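Proltovness course, Unit 6
Learning grasps from the wrist view: what the Grineck study did and what we can take from it

Read these notes before the practical. The first part repeats some things from Unit 5, so if you are sure about behaviour cloning you may go directly to part 2.

1. The question

A policy which learns from demonstrations receives two things at each step: what the cameras see and where the joints are. In Unit 5 we used a fixed camera that looks at the table from the front. It is simple and it never moves, but when the hand comes down over the object, the hand hides exactly the part we want to see. The wrist camera has the opposite problem. It sees the last centimetres very well and it loses the rest of the workspace.

The Grineck study asks how much of the success of a grasp comes from each view. The authors do not propose a new network. They keep the policy the same and change only the input, and for this reason I find the study good for teaching.

2. The data

The training set, called Garg, has 541 demonstrations made by teleoperation. There are 26 objects, all of them household things that a person can lift with one hand. Each demonstration was saved with both views and with the joint positions of arm and fingers.

Please notice that the demonstrations are not shared equally between the objects. Soft objects were repeated more often, as the operators failed with them more often and a failed attempt was removed. This means that the set contains no example of recovery after a slip. We will come back to it in part 4.

3. The comparison

Three policies were trained:

Policy F: fixed camera and joint positions
Policy W: wrist camera and joint positions
Policy FW: both cameras and joint positions

Every policy was tested in 200 trials. A trial is a success when the object stays above the table for 2 seconds. The order of the objects was mixed, and the person who placed the object did not know which policy would run.

FW was the best of the three, as you would expect. The more interesting result is that W was better than F on small objects and worse on large ones. With a large object the wrist view is filled early in the approach, and the policy has then very little to tell it how far it still must go. F made its errors late, in the closing of the fingers. W made its errors early, in the choice of direction.

Write this difference in your notes, because the exam problem on error analysis uses the same way of thinking: first ask when the error happens, and only then ask why.

4. The shift of the background

The second experiment is shorter in the paper, but for me it is the more important one. The trained policies were moved to another room, with the same table and the same objects. F lost a little. W lost much more.

The explanation of the authors is that a wrist camera turns together with the arm, so during one movement it may look at the table, at the wall and at the ceiling. The network sees many backgrounds, but all of them belong to one room. Lamps are especially difficult, for they are bright and have strong edges, and a network likes strong edges. 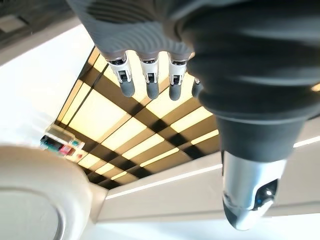
One common answer is to crop the input or to cover it with a mask, so that only the fingers and the region near them remain. Grineck tried a fixed mask, and W recovered a part of what it had lost, but it became weaker on the large objects. A second answer is to change brightness and colour at random during the training. It costs nothing in data collection and I recommend to try it first. A third is to collect in more than one room, and this is the most expensive.

None of the three answers helps with the missing recovery examples from part 2. If the policy never saw a slip, it does not know what to do after it, in any room.

5. For the practical

We work with Avus, our small training package. It reads the Garg format without conversion.

Before you come, please:
- install Avus and run the short test script
- train policy W with the default settings and keep the log
- train it a second time with random brightness, all the rest unchanged
- choose five failed trials from each run and write down at which moment they went wrong

Do not change the learning rate between the two runs. Last January several groups did so, and then it was not possible to say where the improvement came from.

The report has two pages at most. Plots must have units on both axes.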